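Handheld gripper demos on dark fabric – worth continuing?
Forum: Manipulation and Teaching > Data collection
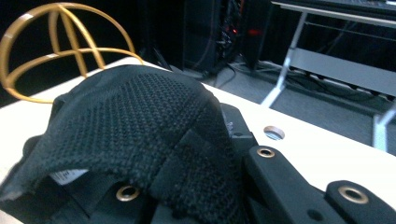 Dark knit piece over the gripper, tag showing at the left.

plallmont_bench wrote:
We are collecting fold and place demos with a handheld gripper, wrist camera only, no arm in the loop. The towels went fine. Now we are on black textiles and I have 674 demos that I am not sure I trust. The picture is typical. The fabric rides up over the fingers and takes up a big part of the view, and it is black on black plastic. I can tell cloth from gripper by the weave. I doubt the policy can.

Should I keep going, or switch to teleop for the dark items? We have a leader/follower setup on the Wevero arm but it is slow.

November 2022

stergiou_fan wrote:
Switch. If the cloth is over the fingers you have lost the contact point, and that is the part you want the robot to learn. With teleop you can at least add a second camera looking at the table from the side.

gravelbox wrote:
I disagree. We ran both last July. Teleop gave us 20 usable folds in an afternoon and they were all stiff, because the operator could not feel the cloth. With the handheld tool people move the way they normally do. I would fix the view before giving up on the tool.

Put light colored tape on the inside edges of the fingers. Use the same tape on the robot's gripper or it won't match at run time.

stergiou_fan wrote:
Tape does not help when the cloth is on top of it.

gravelbox wrote:
It helps on the approach and the release. For the middle part you need gripper width as an input anyway. Is that being logged?

plallmont_bench wrote:
Width is logged, yes. Not used in training so far.

kettle_and_wire wrote:
Start there. Also look at how you come in. Approach lower and pinch the edge of the cloth. If you scoop from underneath it will drape over the fingers every time, and the robot will copy that too.

One more thing – your background is busy. I see a rack, cables and the white frame of another table. We hung a plain sheet behind the table for half of our demos and left it open for the rest.

stergiou_fan wrote:
I would leave the background alone. A robot that only works in front of a sheet is no use to me. And that white tabletop gives you good contrast with the cloth already.

kettle_and_wire wrote:
That's why I said half.

flekau2 wrote:
Can you see the label in most of the demos? Ours learned to go for the tag on a batch of shirts. It looked great until we turned the shirts over. Vary which side faces up.

plallmont_bench wrote:
Had not thought about the label. I will go through a sample and check.

Plan for now: tape on both grippers, width as an input, edge pinch only, cloth turned over between demos. I will record 100 new ones that way and train on those alone, then compare with the old set. Teleop stays as the fallback – 3 people here know how to run it and they are all busy.

stergiou_fan wrote:
Fine, but hold out some of the old ones for testing. I still think you end up on teleop for the black stuff.

gravelbox wrote:
Post the numbers either way please.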